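I run the after-school robotics club at a high school whose building was designed by someone who hated outlets. September again, so a thread on how the new project is going. Mute me now if you have a life.

This year we have a real robot. Legs, arm, fingers, the lot. Up to now we built little wheeled things that drove into walls, and the students were very good at it.

First meeting: 15 students, 2 laptops, one working charger. Everybody wanted to be on the walking team. The cable management team had an enrollment of zero and still does.

We also had to name the project. The shortlist was Horgan, Uken and a word I can't post. Horgan won. Uken's supporters have now named their laptop Uken and will not let the other side touch it.

The project, for those who asked: get Horgan to reach down, close its fingers on a foam block and hand it to a person. A toddler can do this. A toddler does not need a config file.

Eamon Keogh teaches physics across the hall and drops in to be encouraging. His encouragement this week was "is it meant to sound like that?"

It was not meant to sound like that. A screw was rattling in a cover. We found it after 40 minutes of software debugging, in which three people rewrote perfectly good code.

New club rule, written on the board: before you blame the code, touch the robot. Someone added "with it switched off" underneath, and I'm proud of whoever that was.

Finger team spent all of last meeting on closing order. If every finger starts at once, the block squirts out sideways like a bar of soap. If they go one at a time, it takes so long that the person waiting for the block has grown up and moved away.
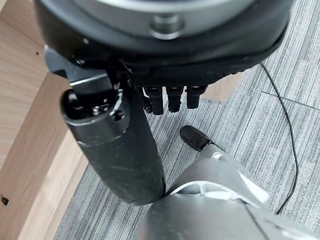

They settled on a tiny delay between fingers, found by the scientific method of changing a number and yelling. It's written down in the log, with the yelling left out.

About the log. We use Trakbridge, which is a shared notebook with a subscription attached. Every test gets a number, a note and a result. We're at 218 tests. Of those, 97 have the result "weird."

I have asked for more detail than "weird." Test 181 now reads "weird (left)." I'll take it.

Somebody did go through all the weird ones and sort them, entirely by choice, during lunch. Most happened when the battery was low. So we had spent two weeks tuning a hungry robot.

We now check the battery before every run, and there is a laminated card about it. The card has clip art. I had no say in the clip art.

Parts report: we ordered replacement fingertip pads from Fokico. They arrived fast and in perfect condition, and they're for a different hand. The right ones are on the way, I'm told, by someone who sounded like he was guessing.

In the meantime the students have been cutting pads out of a bicycle inner tube. They grip better than anything I've bought. I'm trying to be happy about this.

The walking team would like it known that they exist. Horgan's longest walk so far went from the whiteboard to my desk, with a pause in the middle that they insist was planned. Their log entry says "dramatic."

Best question so far came from a ninth grader who had said nothing for three meetings: how does it know it's holding something? Cue a long silence from me, then a long silence from the seniors.

Short answer, the motors work harder when there's something in the way. Long answer, that ninth grader is now on the finger team and is slightly in charge of it.

Handover attempts yesterday: it offered the block to a chair. Very polite about it, too – arm out, patient, waiting. The chair didn't take it.

Then we moved the chair, and it gave the block to Eamon. He said thank you to it. He's been telling the whole department.

Next up is doing it twice in a row, which the seniors say is a completely separate project. If anyone has a spare charger that fits a school laptop from the dawn of time, my messages are open. Also one inner tube, any size.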